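Thursday, July 9, 2020

So the carpet in the back bedroom is gone! I have been threatening to do it ever since we moved in (anyone who reads this blog regularly is probably sick of hearing about it) and last weekend I finally got down on my knees with a utility knife and started cutting. It came up in long strips, and the pad underneath came up in about a million crumbs.

Under all that is pine. Real pine boards, kind of orange, with paint drips along the baseboards where somebody did the walls once and didn't bother with a drop cloth. I sat on the floor and grinned at it for a while.

Then I got the quote. The guy from Nornberg came out, walked up and down twice, and said $3,795 to sand and finish the bedroom and the hallway together. Very nice man, and I'm sure they do lovely work, but no. The other place, Ikonen, couldn't even look at it until November. So I'm doing it myself, one room at a time, and the hallway can keep its ugly runner for now.

What takes forever is the cleaning. There were staples every couple of inches, and between the boards there's decades of gray fluff packed down hard. The vacuum gets maybe half of it. After that it's a small brush and a lot of patience, and I've been doing a stretch each night after dinner with the radio on.

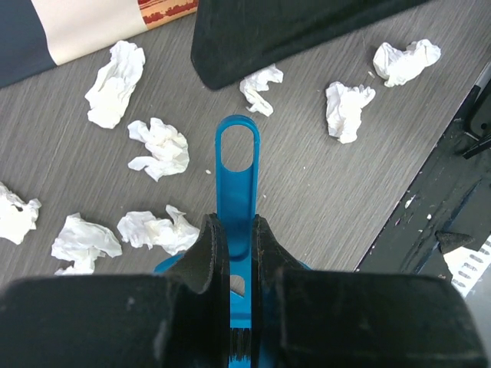
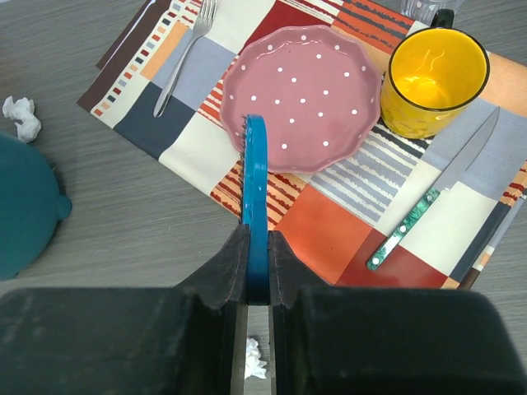

I did think about filling the gaps. I went back and forth on this way too long, reading forum threads at midnight, and people get really heated about it! Half of them swear by sawdust and glue, and the other half say it all pops out the first winter. I'm leaving mine open. It's an old house, it's drafty anyway, and I like how the lines look.

For the finish I ordered a can of Pludel in the satin. I tried a little patch inside the closet and it took down the orange more than I expected, almost a honey color. Two coats, maybe a third by the door where everybody walks. The sander I'm renting from Saso, and I've been told by pretty much every relative I have to keep it moving or I'll dig a trench.

Still to do: pull the last of the tack strip (ow), set the nails that are sticking up, and figure out where on earth the bed goes in the meantime. Right now it's on end in the dining room and we're eating on the porch.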